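Einkäufer/in für Robotik und Laborausstattung (m/w/d), Teilzeit
Divent, Standort Zetport — ab Oktober
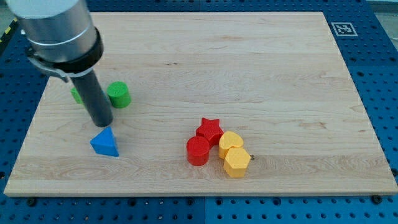 Wir suchen jemanden, der gern Geld ausgibt, aber ungern viel davon. Unser Labor plant die Ausstattung für das kommende Jahr, und die Wunschliste umfasst derzeit 64 Positionen. Das Budget reicht nach wohlwollender Rechnung für 59. Welche fehlen dürfen, ist intern umstritten.

Ihre Aufgaben:
Angebote für Roboterarme, Werkzeuge und Lochplattentische einholen und so vergleichen, dass auch die Geschäftsführung sie liest
Wartungsverträge prüfen, vor allem die Seiten nach der Unterschrift
Den Beschaffungsplan »Avram« pflegen, eine Tabelle mit bewegter Vergangenheit
Lieferzeiten realistisch schätzen — der Vertrieb der Hersteller tut es nicht

Sie bringen mit:
Kaufmännische Ausbildung oder vergleichbare Erfahrung
Über 4 Jahre Praxis im technischen Einkauf
Sicheres Deutsch und ein belastbares Nein, auch gegenüber Promovierten

Roboter programmieren müssen Sie nicht. Dafür haben wir Leute, und die wollen alle einen zweiten Arm.

Die Stelle ist auf 6 Monate befristet, Verlängerung möglich, sofern Sie das Geld dafür finden.

Bewerbungen mit Gehaltswunsch bitte an Irina Munteanu, Kennwort »Getidell«.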